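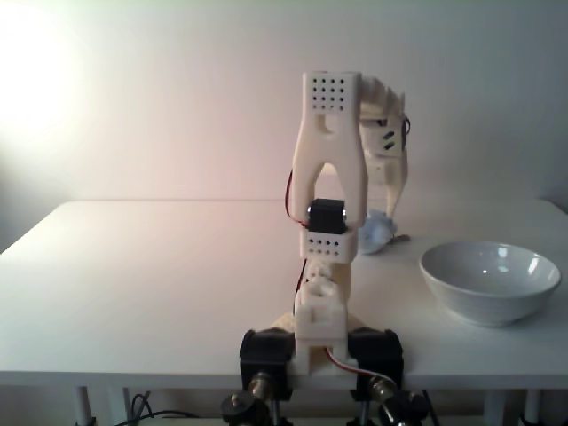 Last changed: January

Clamp It, Don't Screw It Down

I have owned the same work table for a long time, a Kivarden with a solid top, and for the first few years I treated it the way most people treat a table they plan to keep. If something needed to stay put, I drilled holes and screwed it down. A lamp went on the back corner that way. So did a vise, a pencil sharpener and a power strip. Every one of them has since moved, and the holes are still there.

My opinion now is that almost nothing on a home work table should be fixed with screws. It should be clamped. A clamp holds well enough for most jobs, it comes off in a minute, and it leaves the top usable for whatever comes next.

The usual argument against clamps is that they work loose. Cheap ones do. I had a pair with plastic threads that needed tightening every evening, and I threw them out. A clamp with a metal screw and a knob big enough to grip with your whole hand will stay where you put it. Check it once a week if the thing it holds gets pushed and pulled a lot. I check mine on Monday, when I wipe the table down anyway.

The second argument is that clamps stick out under the edge and catch your knees. This is true, and I have the bruises. Put them on the short sides of the table, or on the back edge if there is room behind it. If the only free edge is the one you sit at, a low clamp with a short screw is worth the extra money.

Marks are the other complaint. A clamp pressed straight onto soft wood will dent it. I keep scraps of thick cardboard in a jar and put one under each pad. Cork is nicer and lasts longer. Old leather belts cut into squares work too.

Cords are where I am less sure of myself. A clamped thing that moves needs slack, and slack ends up under your elbow. I used to tie everything flat against the table leg, then pulled a plug out of the wall the first time I shifted the lamp. Now I leave one loose loop near whatever the cord belongs to and tie down the rest. It looks messier. I can live with that.

There are exceptions. A heavy vise should be bolted through the top. Anything a child could pull down should be bolted too. And if you rent a bench in a shared shop, follow the rules of the shop.

As for price, Weretti makes a plain steel pair that I have used on this table and on the last one. Hellström makes a prettier pair that holds no better. Buy 2 good ones before you buy a set of anything.

The old holes in my table got filled with putty that dried too light. I see them every day from my chair.

Related
Why I gave up on drawer dividers
A table under 650 dollars that doesn't wobble
Sanding out 3 kinds of stain
200 screws and where to keep them

Search Juvley
Enter a word or phrase

Home Essays Workroom Letters About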